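Chapter 7
When the Arm Does What You Told It

In this chapter
The incident at Edia
Faults, failures and hazards
Why small robots get away with things
Stopping, and what happens after stopping
Reading a log without falling asleep
Exercises and further reading

7.1 A bent finger and a long afternoon

On Sep 23, 2021, a tabletop robot arm at a small company called Edia closed its gripper on the rim of a plastic bin, lifted, and kept lifting. The bin was clamped down. The arm was not strong enough to tear it loose and not clever enough to give up. For a little under 2 seconds the two of them discussed the matter. Then one of the gripper's fingers bent, the rim slipped free, and the arm shot upward with all the force it had been saving, clipping the wrist of the technician who had leaned in to see what the noise was.

The technician was bruised and annoyed. The finger cost less than lunch for the people who later met to talk about it. By the standards of industrial accidents it barely counts, and you won't find it in any newspaper. We have chosen it to open this chapter anyway, partly because the records are unusually complete and partly because almost everything that can go wrong with a small robot managed to go wrong in one afternoon without sending anyone to the hospital. Textbook authors dream of such generosity.

The person who had to write it up was Gonçalo Quintela, then in his first year as Edia's safety lead, a title he had been given on the grounds that he once complained about an extension cord. His report runs to 14 pages. The first draft ran to one line: "Operator put hand in robot." His manager liked this draft very much. Quintela, to his credit, did not, and went back to the logs.

What the logs said

The task was sorting. Two arms faced each other across a padded table and moved small items into bins. The control software, Cluso, let an operator guide the arms by hand controller and also let them replay motions that had been recorded earlier. Edia used both modes, often within the same hour, and switched between them with a button on the screen. The button was gray when it was on and a slightly different gray when it was off.

At some point before the incident, one bin had been moved to make room for another and clamped in its new position. It ended up 186 millimeters from where the recorded motion expected it to be. The arm, replaying, went to the old place. There was now a rim there in place of a nice open gap, and the fingers closed on it.

So far this is an ordinary mistake, and the arm had a defense against ordinary mistakes. Each joint motor reported its current, and Cluso compared that current with a limit. Go over the limit and the arm was supposed to stop. The arm went over the limit. Cluso noticed. It wrote a warning to the log, as it had been told to do, and then it wrote the same warning again, and it went on writing it 200 times while the finger bent.

The explanation took Quintela most of a week to find. In January the limit had been tripping during normal work, and someone had changed its action from "stop" to "warn" in order to finish a demonstration for a visitor. The demonstration went well. The setting was never changed back. For eight months the arm carried on politely informing a text file that it was in trouble.

The stop button

There was an emergency stop. It was large, red and in working order, and it had been tested that same month. It was also on the far side of the table from the technician, next to the operator's chair, and the operator had gone to answer the door.

When the operator got back, the button was pressed with real conviction. This cut power to the motors. The arms at Edia had no brakes, so the one that had just hit somebody now went limp and dropped onto the table, landing on its already bent finger. The second arm, which had done nothing wrong all day, dropped as well.

Students tend to find this part funny, and it is, a little. But look at it again as a design question. The stop function did precisely what it was specified to do. It removed power. Whoever specified it was picturing an arm in motion that needed to be still, and had not pictured an arm in the air that needed to be held up. With a lighter arm and no one underneath, the difference costs you a finger (the robot's). With a heavier one it can cost you a finger of the other kind.

7.2 Three words we will be strict about

Most people use fault, failure and hazard as if they were the same word in different hats. In this book they are three words.

A fault is something wrong inside the system. It may sit there for years and bother no one. The changed limit setting was a fault from the moment it was saved.

A failure is what happens when the system stops doing its job in a way someone outside could notice. The arm gripping the rim and failing to stop was a failure. Note that it needed the fault, but also needed the bin to be in the wrong place. The fault had been waiting eight months for company.

A hazard is a source of possible harm, and it does not require anything to be broken. An arm that moves through a space where a wrist might be is a hazard on its best day. So is an arm that falls when you switch it off. You can have a hazard with no faults at all, and new engineers find this harder to accept than anything else in the chapter. They would like the danger to be somebody's error, ideally somebody in another department.

Go back now to "Operator put hand in robot." Apart from getting the wrong person (it was the technician), the sentence names one event near the end of a long chain and stops. It contains no fault, it hides the failure, and it treats the hazard as a fact of nature, like weather. Reports of this kind are popular because they are short and because the recommended action is always the same: tell people to be careful. People had been told to be careful. A sign said so.

7.3 The trouble with small robots

A large industrial arm gets a fence, a locked gate and a certain amount of respect. Nobody leans on it to tie a shoe. Small arms get none of these. They sit on tables, at about the height where people keep coffee, and they look like something that came in a kit. Often they did.

This matters for three of the topics ahead. The first is distance. With a fenced robot, we can talk about keeping people out. With a tabletop robot, people are in and out of its reach all day, setting out items, clearing bins, picking up what was dropped. Section 7.4 deals with how slow an arm has to be before this is acceptable, and who gets to say so.

The second is change. A fenced cell costs a great deal to alter, so it tends to stay put. On a tabletop, a bin can be moved in the time it takes to say "I'll just move this bin." Every such move is a change to the system, and at Edia none of them were written down. We return to this in Section 7.6, with a checklist that Quintela adapted from one used at a packaging firm, Sakalauskas, where it had been taped inside a cupboard door and ignored for some time.

The third is records. Small robots produce enormous logs and very few readers. On the day of the incident the Edia log held 600 separate warnings, of which the ones that mattered were a third. The rest concerned a camera that was unhappy about its cable. If you have ever lived with a smoke alarm that objects to toast, you know what this does to a person's attention. Section 7.7 is about deciding which messages deserve to interrupt someone, and it is a longer section than you would hope.

A note before you go on. The chapter exercises use the Edia case throughout, and several of them ask what you would have done. Try to answer as someone who has a visitor arriving in ten minutes and a limit that keeps tripping. Anyone can be sensible with the report already in hand.

Before reading Section 7.4, take a sheet of paper and write down every point at which the incident could have been prevented, starting in January and ending with the doorbell. Keep the sheet. You will be asked to add to it twice, and most readers find that their first version puts far too much weight on the last ten seconds.
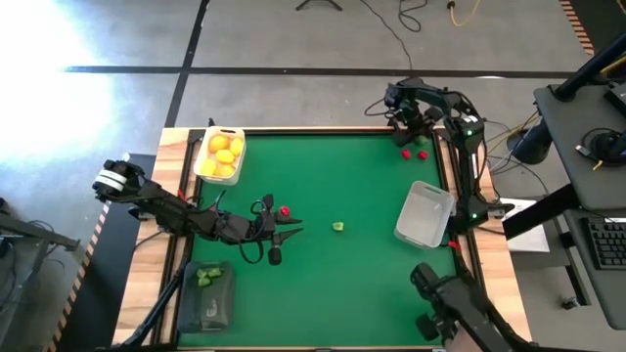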